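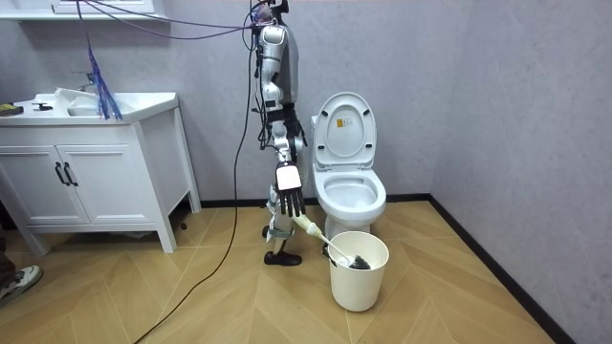 Bathroom Cleaning Tips I Stopped Believing, and a Few I Kept

Filed under: Household

I have a folder of cleaning tips going back to my first apartment, clipped from magazines, copied off the backs of bottles and lately saved from other people's websites. Last winter I decided to work through the bathroom section and find out which ones earned their keep. Most didn't. What follows is my opinion, formed in one house with hard water and two bathrooms, so take it for what it is.

Baking soda and vinegar

Everybody's favorite. You pour in the powder, you pour in the vinegar, it foams up and you feel like you've done something. Once the foam dies down you are left with slightly salty water. If you have mineral scale, use the vinegar alone. If you want a mild scrub, use the baking soda alone, on a damp sponge. Putting them together cancels out most of what either one was good for.

Cola in the toilet bowl

I tried this overnight, with a full 2-liter bottle. The ring at the waterline got a little lighter. The same amount of plain white vinegar did better the next week, cost less and didn't leave brown drips down the side of the cabinet where I'd been careless with the cap.

The old ring

For a ring that has been there for years, the thing that works is getting the water out of the way first. Shut off the valve behind the toilet, flush, and push what's left down the drain with the brush. Lay paper towels soaked in vinegar against the ring and leave them for 30 minutes. Take the towels out and put them in the trash, not down the pipe. Then scrub. A pumice stone made for the purpose will take off the rest, but keep both the stone and the porcelain wet, and don't use one on a colored or coated bowl.

Toilet brushes

I don't believe in the expensive ones. I had a Besero with a soft-close holder, and the holder was the problem: a narrow, deep cup that stayed wet at the bottom and smelled by the end of the month. A cheap brush does the same job if you let it dry. After cleaning, lower the seat onto the handle so the bristles hang over the bowl, and come back later. Wash out the holder whenever you wash the floor. As for when to replace it, the packages all say something different, and the packages are trying to sell you a brush. I go by the bristles. When they lie flat and won't spring back, out it goes.

Drop-in tablets

The blue kind colors the water, which mainly makes it harder to see whether the bowl is clean. The bleaching kind sits in the tank next to the rubber flapper, and I've replaced two flappers that had gone soft and sticky. I can't prove the tablets did it. I stopped buying them anyway.

Dryer sheets on the shower door

A reader, Sevim Aksoy, wrote to say that a used dryer sheet takes soap scum off glass. I was ready to be rude about this one, but she's partly right. On light film it works, with a little water and more rubbing than she let on. On the thick stuff along the bottom rail it did nothing at all. A squeegee after every shower would save you the trouble, if you live with people who'll use one. I don't.

Toothpaste for faucets

It does shine chrome. So does a dry cloth. Toothpaste also gets into the seam at the base of the faucet and dries there, and then you need a toothbrush to get the toothpaste out.

Grout

Any tip that promises white grout without scrubbing can be skipped. I've had decent results with oxygen bleach powder in warm water, left on for a while and then worked at with a stiff brush. Rinse twice. If it's still gray after that, the stain is probably in the grout for good, and a grout pen will cover it better than another afternoon on your knees will clean it.

One rule I don't argue with

Never mix bleach with vinegar, ammonia or any other cleaner - and that includes using one right after the other in the same bowl. Flush and rinse well in between, and open the window or run the fan. I've seen tips online that get this wrong, posted by people with very clean-looking homes.

Still on my list to test: denture tablets in the bowl (I expect a small effect and a minty smell), and car wax on tile walls, which I'm suspicious of already. Please don't put wax on a bathroom floor, whatever anyone tells you.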